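NOTA DE PRENSA

Bunard abre en marzo su taller de restauración de mesas y ya hay lista de espera

Para difusión inmediata

Hola a todos los que nos leéis desde las redacciones, los blogs de barrio y las revistas de decoración. Os escribo yo misma porque en Bunard no tenemos departamento de comunicación – tenemos una cafetera y muchas ganas – y porque esta noticia me apetecía contarla a mí.

En marzo abrimos el Taller Favesis, un espacio dedicado solo a recuperar mesas de madera. Mesas de cocina, de comedor, de despacho, de las que llevan media vida en un trastero con una caja de adornos de Navidad encima. Llevamos años vendiendo aceites y ceras, y cada vez más gente entraba en la tienda con una foto en el móvil y la misma pregunta: ¿esto tiene arreglo? Pues casi siempre lo tiene, y ahora vais a poder hacerlo con nosotros, con vuestras manos y con alguien al lado que os avise antes de que os carguéis la chapa (me ha pasado, y con la mesa de mi madre).

El taller ocupa 142 metros cuadrados en la antigua nave de Mudaliar, pegada a nuestra tienda de siempre. Hemos conservado el portón, las vigas y un suelo de cemento que tiene más manchas que historia. La extracción de polvo es nueva y ha costado un dineral, pero se puede lijar y hablar al mismo tiempo, que era lo que yo quería.
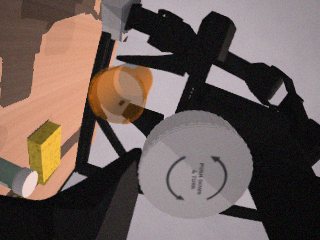
Las sesiones duran toda la mañana y la primera se dedica entera a limpiar, que es lo que casi todo el mundo se salta. Antes de comprar decapante conviene saber qué hay debajo de la grasa, y para eso basta agua templada, un poco de jabón neutro y una esponja amarilla como la que está de pie sobre el tablero. Se escurre muchísimo, se pasa siguiendo la veta y se seca enseguida con un trapo de algodón. A veces, después de eso, la gente decide que su mesa no necesita nada más, se la lleva a casa tan contenta y a mí me parece estupendo.

Para quien quiera seguir, la segunda parte es lijado y acabado. Trabajamos con la gama Brumard, nuestra cera de abeja y carnauba, que desde este año viene en lata rellenable. También enseñamos a aplicar aceite a muñequilla, a disimular quemaduras de taza y a encolar una pata que baila. Lo que no hacemos es barniz de poliuretano, y ya sé que hay quien me va a escribir por esto. Escribidme, os leo.

Los grupos son pequeños y cada plaza cuesta 29 euros por sesión, con materiales incluidos. Si la mesa no cabe en el coche, podemos recogerla dentro del municipio, avisando con tiempo. Cuando anunciamos el proyecto en el boletín de enero recibimos 823 solicitudes, así que vamos a ir llamando por orden y os pido un poco de paciencia, que el teléfono lo cogemos entre 2 personas.

Habrá además una mañana de puertas abiertas para prensa, a las diez, con café y bizcocho. Podréis ver las máquinas, hacer fotos y traer una silla coja si os da la gana (una por medio, por favor). Para venir basta con responder a este correo o pasar por la tienda y preguntar por el taller.

Sobre Bunard: tienda y obrador de ceras, aceites y productos para el cuidado de la madera. Taller Favesis es su nuevo espacio de formación, situado en la antigua nave de Mudaliar.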